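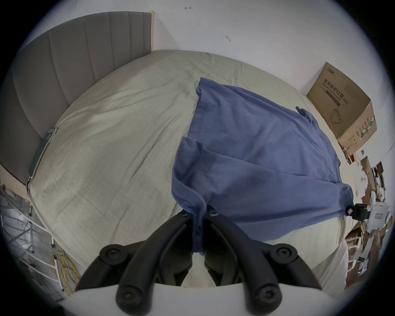 Figure 3. Blue cotton T-shirt spread on a bed, gripped at the hem.

Section 3: Washing and drying everyday cottons

The settings in this section apply to the Orkton front-loading washer and the matching Orkton dryer. For wool, silk and anything with a "dry clean only" label, go to Section 4.

Before the first load

Run the machine once with no clothes in it. This clears out water and oil left from factory testing.

1. Open the water tap fully and check the hose connection for drips.
2. Close the door until it clicks.
3. Pour half a cap of liquid detergent into compartment II of the drawer.
4. Turn the dial to Cottons 60 and press Start.
5. When the door light goes off, open the door and wipe the rubber seal with a dry cloth.

Note: The door stays locked for up to 3 minutes after a program ends. Do not pull on the handle while the light is on.

Sorting

Make separate piles of whites, light colors and dark colors. New dark or bright cottons can lose dye, so wash them on their own the first few times.

Empty all pockets. Close zippers and hooks. Turn printed T-shirts inside out. Put socks and other small items in a mesh bag, or they can slip between the drum and the seal.

Check the care label on each item and use the lowest temperature in the pile. If a label is faded or has been cut out, use Cottons 30.

Washing a mixed cotton load

1. Load the drum loosely. You should be able to fit your hand flat between the clothes and the top of the drum.
2. Add detergent to compartment II. Use the amount on the detergent package for your water hardness.
3. If you use fabric softener, pour it into the compartment marked with a flower. Stay below the MAX line.
4. Turn the dial to Cottons 30 or Cottons 40.
5. Press Spin until the display shows the speed you want. Use a lower speed for thin shirts.
6. Press Start.

To add an item after the program has begun, press and hold Pause. If the water level is low enough, the door unlocks. If the display shows a closed padlock, wait for the end of the program.

Caution: Do not wash clothes that have gasoline, paint thinner or cooking oil on them. Fumes can collect in the drum and catch fire. The same applies to drying.

Delaying the start

Press Delay once for each hour, up to 14 hours. The countdown begins when you press Start. To cancel, turn the dial to Off. Do not leave wet laundry waiting under a delay. Dark colors can mark lighter ones.

Drying

1. Clean the lint filter. It lifts out from the bottom of the door opening.
2. Shake each item out before you put it in.
3. Choose Cupboard Dry for towels and sheets, or Iron Dry for shirts.
4. Press Start. A shirt load takes around 60 minutes.
5. Take the load out when the tone sounds. Clothes left in a warm drum will crease.

Knits and T-shirts can shrink in the dryer. To dry one without heat, lay it on a clean towel, pull the hem and side seams straight by hand, and turn it over when the top side feels dry. Keep it out of direct sun.

Caution: Leave a gap behind the dryer so air can move. Do not block the vent with a rug or a laundry basket.

After each load

Leave the washer door and detergent drawer open a little until the inside is dry. Rinse the drawer under the tap once a month. To remove it, press the tab marked PUSH and pull it toward you.

For error codes, see Section 6.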